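# A visit to the Engebretsen battery sorting hall in Avar

5 December 2025

I went to the open day of Engebretsen, a company which collects and sorts used household batteries in the town of Avar. The bus from the station takes 13 minutes and stops in front of the gate.
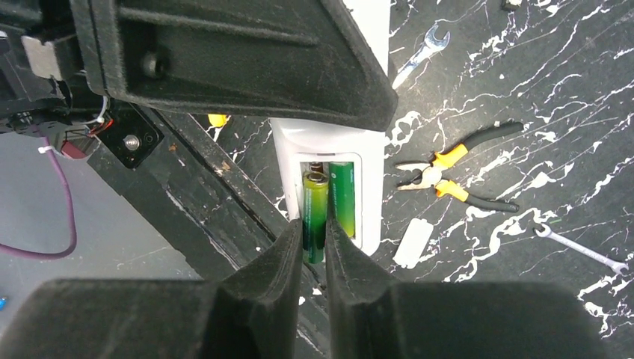
**Where do the old batteries go after people drop them in the box at the store?**

They go first to a collection point, and from there to a hall like this one, where they are sorted by chemistry. After the sorting they leave in steel drums for different recycling plants. Engebretsen does not melt or crush anything itself.

The company was started in 1993 in a former dairy, and the floor still has the drains from that time. We were given yellow vests and safety glasses, and we had to leave our bags in a locker. The group was larger than I had expected, with many families.

The first room is for unloading. The batteries arrive mixed together with things that should not be there, such as coins, keys and small toys. A wide belt with a shaking grid takes out the dust and the button cells. The noise is strong, so our guide waited with the explanations until we were behind the glass.

In the second room is the sorting line, made by a supplier called Trinumo. It handles 3000 batteries in an hour. I asked why the lithium ones are taken out by hand before the line, and the guide answered that a damaged one can start a fire. For this reason there are boxes of sand along the whole wall. Two years ago they had a small fire in December, and after it the rule became stricter.

I liked most the storage room, although it is only shelves and drums. Every drum has a paper label with the type and the weight, and a full one weighs 80 kilos. The labels are printed by a program named Skelix, which the workers seem not to love. One of them showed us how he still writes the number with chalk on the lid.

At the end there was coffee and a table with leaflets. From the leaflet I learned that one should put tape over the ends of lithium batteries before bringing them to the box. I did not do this before.

The tour is free but you must register at the office. Wear closed shoes, and take a warm sweater, for the unloading room has its doors open the whole day. The last bus back leaves early, and I had to run for it.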